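**Week 4 notes - teaching by hand, teaching by remote**

Reading for next time: the Tanabe chapter, up to the part on force. Skip the appendix.

There are two usual ways to show a robot a job. In remote control you steer the arm from a distance. In the hand-held method you carry the gripper yourself and leave the arm at home. The second is cheaper and quicker, and its supporters say so a lot.

Be careful with "quicker". Kindero reports 200 demonstrations of cloth handling in one sitting, against 60 by remote control. Fine, but how many were any use? A person holding the tool can twist a wrist in ways the arm can't copy, and those runs still get counted.

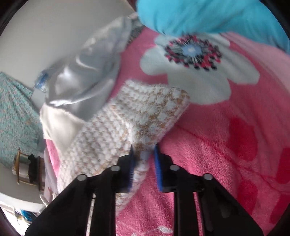
Cloth is where I trust the claims least. A cup has one shape. A jumper has a new one each time you touch it, and the person teaching makes dozens of small choices they couldn't explain afterwards. Odette Picard argues that more examples will cover this. Perhaps - she tested on towels.

Questions to bring:

- Who picked the test items, and when?
- Were failed runs kept or thrown out?
- Would 300 poor examples beat 105 good ones? Say how you'd check.

Oana Bratu has the Sondon results if you want to argue with me using numbers.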